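Small tables collect junk faster than big ones, at least in my apartment. The round wooden one in the corner with the phone on it used to be where every receipt, battery and hair tie ended up, and I'd go digging for a pen with somebody waiting on the line!

So now I do a quick sweep at the end of each month. Everything comes off the top, then I pull the drawer all the way open and take out anything that doesn't belong there (my record is 17 pens, most of them dead). Wipe the top with a barely damp cloth, going with the grain, and dry it right away – wood hates a puddle. My friend Inna rubs hers with a bit of beeswax every December and it looks lovely, but I'm lazier than that.

Phone cords get grubby too. Unplug the handset end, let the cord dangle until it stops spinning, and the kinks mostly come out by themselves. A cotton swab does the rows between the buttons.
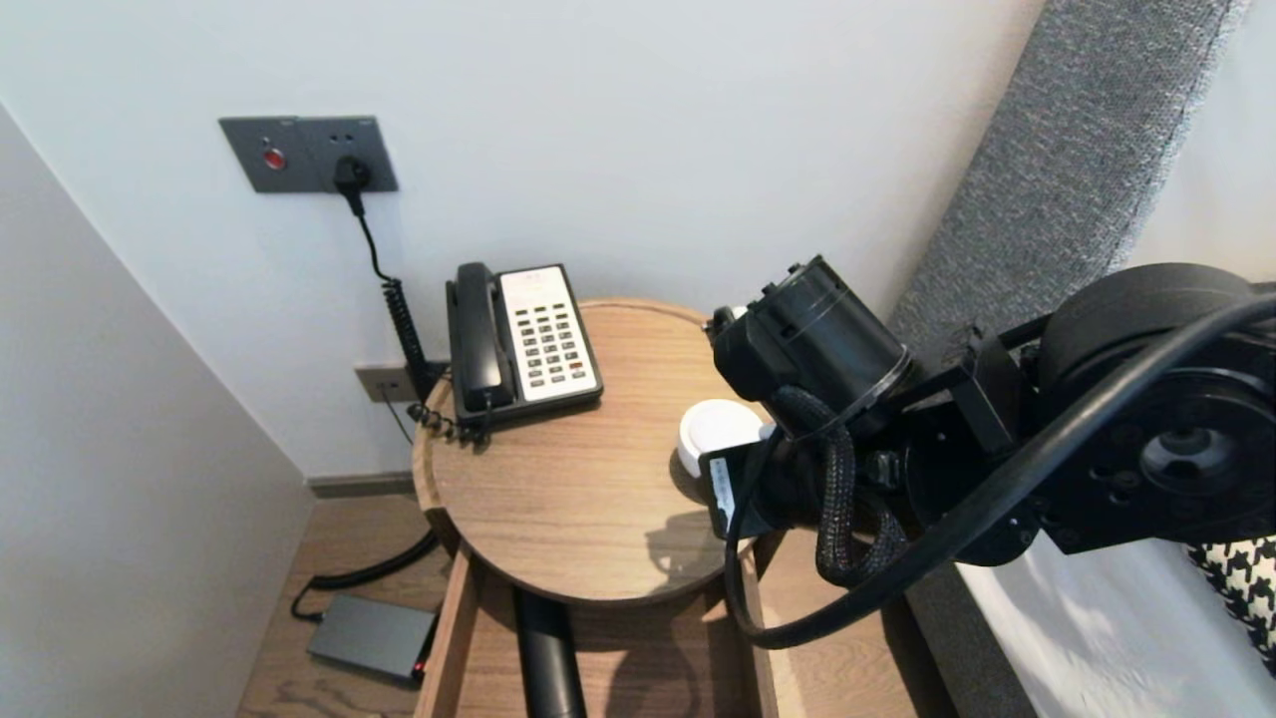

Cables are the other thing. I like the coiled kind behind furniture, they pull themselves up out of the way of the vacuum, mostly. Straight ones I fold and hold with a bread bag tie. And leave yourself enough slack to slide the table out, or you'll be on your knees behind it every time you want to dust the baseboard.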